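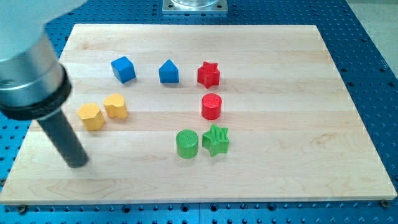
List home | Threads | Authors | Search | Log in

Re: blocks for the sorting table
Posted by Mélanie Gagnon, June, 4:40 pm

Quick one before I run out for pickup.

Yes to plastic. Two each of red, blue, yellow and green is plenty for one board, more than that and the little ones just build a wall. I don't mind the ridges from the printer, kids like running a fingernail over them. If you do want them smoother go over the edges with 100 then 800 paper, wet. Skip the faces, they come out cloudy.

For the board, maple butcher block. Pale wood, colors show up great on it. Screw it down near the corners or it will wander, ask me how I know. Oil it once, let it sit overnight, wipe. Pawlak had offcuts last time I went by, the ones with knots are cheaper and fine for this.

Zbigniew Tokarz wrote:
> Printing a set for the fall open house and stuck on
> two things. Do the layer lines need sanding off? Takes
> me 40 minutes a block and I have other stuff to do.
> And what goes underneath, Lech says painted plywood,
> I was thinking bare wood. Kids are mostly 6 and under.
> Also how many of each color?

Not painted, Lech, sorry!! Paint chips at the edges and then its in somebody's mouth. Bare wood or oiled.

Oh and keep the shapes chunky. Consolacion's thin ones snapped teh first week. Kai has the Utness files if you want a starting point, write him off list.

More tonight maybe.

Mélanie

Reply to list | Contact the list owner | Back to top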